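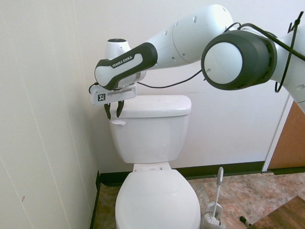 Sebastian Cârstea thinks the cistern refills too slowly because of scale in the inlet valve, and wrote as much under my March entry. Plausible. I had blamed the supply pressure. Refill took 54 seconds with the old Jerna valve, against a rated 10 litres a minute, so something is restricting the flow.

Took the valve out at 9 and left it in vinegar. The filter gauze was almost solid.

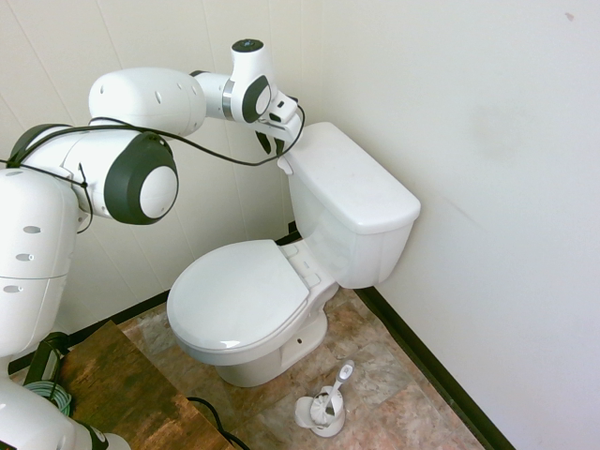

The seat washer is worn on one side, so I ordered a Dinu one, five in a pack. Water level set a finger below the overflow. Lid off until the washer comes.
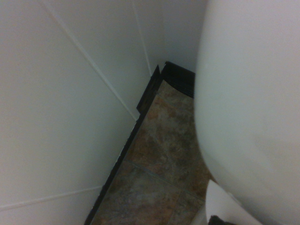 Marius Ene, house diary and plumbing notes

Isolating valve still weeps a little when half shut. Fully open it holds. Will repack the gland next.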